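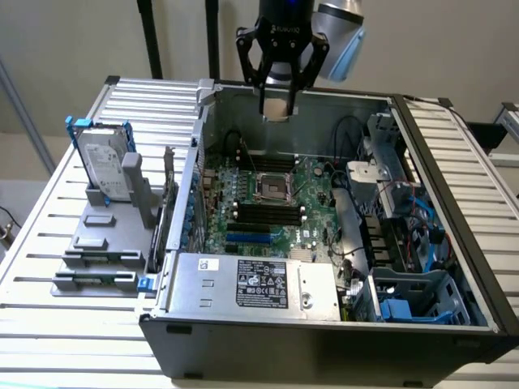
Students in the automation program at Clarkevness Technical College have begun the second stage of a project that asks a robot arm to take apart and rebuild desktop computers. The project, named Preda, is run by the college's robotics club and counts toward the final grade of members enrolled in the senior design course.

The club received a grant of $2,725 from the college's student projects fund in September. According to Diarmuid Cullinane, who teaches the senior design course, most of the money went toward fixtures, replacement gripper fingers and a stock of retired office computers.

The work centers on a two-finger gripper and a tower case laid on its side with the side panel off. Removed parts are kept in a gray plastic tray next to the case, with a hard drive standing in its blue caddy and two circuit boards lying flat in gray holders. Students write and test the routines for each part separately — drive, memory, expansion card — before joining them into a full sequence.

"Memory modules have been the hardest part for us," said Chelsea Naylor, the club's president. "The latches have to be fully open, and the arm has to come straight down. A small error in angle means we stop and begin that step over."

Under the rules the club has set for itself, a routine is accepted only after 100 attempts have been logged, with the cause of every failure written down. The hard drive routine was accepted at the end of the first stage. Routines for memory and expansion cards are still being tested, and the power supply will be left for next year's members.

Marius Dinu and Paraschiva Tănase, both seniors, are responsible for the tray and its holders. The present design is the third. Earlier versions allowed the boards to shift when they were set down, and the two students have since made the holders deeper. Drawings for the tray will be placed in the college library's online collection when the project closes.

The club will take Preda to the Isto student automation meet in Wullham this spring, where 20 teams are registered. Each team is given one hour to set up and is then judged on a task of its own choosing. Garba Olaniyan, the club's faculty adviser, said the team plans to present the removal and return of a hard drive.

Club meetings are open to all enrolled students and are held at 4:30 p.m. in the automation laboratory. No previous experience with robots is required. Students who wish to join should speak with Mr. Olaniyan before attending their first session.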